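Kavevix Two-Finger Gripper — Set-up and Operating Guide

Section 7. Handling open vessels containing liquid

7.1 Scope

This section applies to cups, beakers and similar open-topped vessels carried by the Kavevix gripper with the standard black fingers. It covers aqueous liquids and drinks only. Solvents, oils and anything that gives off flammable vapour are excluded; refer to Section 11.

The rules below apply in addition to the site risk assessment. Where the two differ, follow the stricter one.

7.2 Before you start

1. Complete the finger alignment check in Section 4. Do not handle liquids with a gripper that has failed the check or has not been checked since the fingers were last changed.

2. Inspect the contact faces of both fingers. Light scuffs are acceptable. Replace the finger if the contact face is cracked, chipped or worn through to a smooth patch.

3. Wipe the contact faces with a dry, lint-free cloth. Do not use polish or silicone spray.

4. Check that the wrist cable has enough slack for the full range of wrist movement and that it cannot be trapped between a finger and the vessel.

5. Confirm that the emergency stop can be reached from the operator's position without leaning across the work area. Press it, check that the arm stops, and reset.

CAUTION: The gripper body is splash resistant on the outer casing only. The finger slots and the cable entry are not sealed.

7.3 Choosing and filling the vessel

The vessel must be rigid, with no handle on the gripping sides. Straight or slightly tapered walls are suitable. Thin disposable cups are not, as the wall gives way before the minimum grip force is reached.

Fill no higher than two thirds of the inside height. The combined mass of vessel and contents must not exceed 800 g.

For drinks, let the liquid cool to a temperature at which a spill on bare skin would not scald. The temperature must be measured; do not judge it by touch.

7.4 Gripping and lifting

1. Select the Firkach profile "Open vessel" from the tool menu. This limits the closing speed and turns off the automatic wrist flip.

2. Bring the fingers down on either side of the vessel, with the palm block facing the wall and not touching it.

3. Close to contact. Both fingers should meet the vessel at the same height. On a tapered cup, grip below the rim so that the fingers cannot ride up and off the wall.

4. Raise the grip force to 23 N and hold for 2000 ms. If the position reading drifts during this time, open the fingers and start again from step 2.

5. Check the wrist camera view. The rim must be visible all the way round the opening, the liquid must lie below it, and both fingers must be pressed against the wall of the vessel. 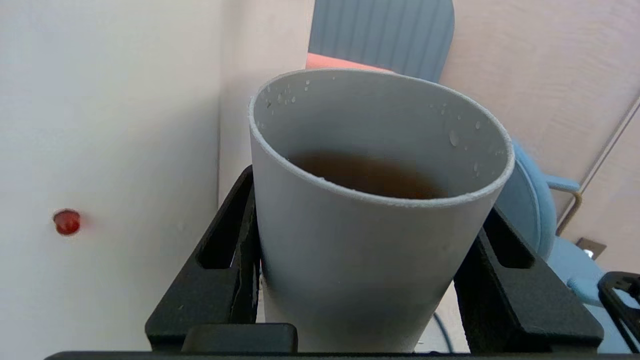
6. Lift straight up by 50 mm and pause. Do not add any sideways movement to the first lift.

7. Look at the inner wall again. Droplets above the liquid are permitted. Liquid on the rim or on the fingers is not — set the vessel down, dry it and reduce the fill.

7.5 Carrying

Keep the travel speed below 300 mm/s and use the smooth acceleration setting throughout. Sharp corners in the path should be replaced by curves.

Chairs, cushions and other movable furniture count as obstacles even when they stand outside the planned path. Move them back to their marked positions before the run or enter them in the obstacle map.

No person may sit or reach within the arm's working area while a filled vessel is in the gripper. This applies in teleoperated mode as well as in automatic mode.

NOTE: Sites using the Toft two-arm frame must park the second arm before the carry begins, unless the task needs both arms. A parked arm still counts as an obstacle.

7.6 Setting down

1. Approach from above at the slow speed setting.

2. Stop when the base makes contact and wait for the force reading to settle.

3. Open the fingers evenly until both are clear of the wall, then withdraw upwards. Check that the cable does not catch the rim.

7.7 After a spill

Press the emergency stop and isolate the arm at the wall supply. Remove the fingers and dry them separately. If liquid may have reached the cable entry, leave the gripper switched off and return it to the Flevaditz service desk with form K-7 completed.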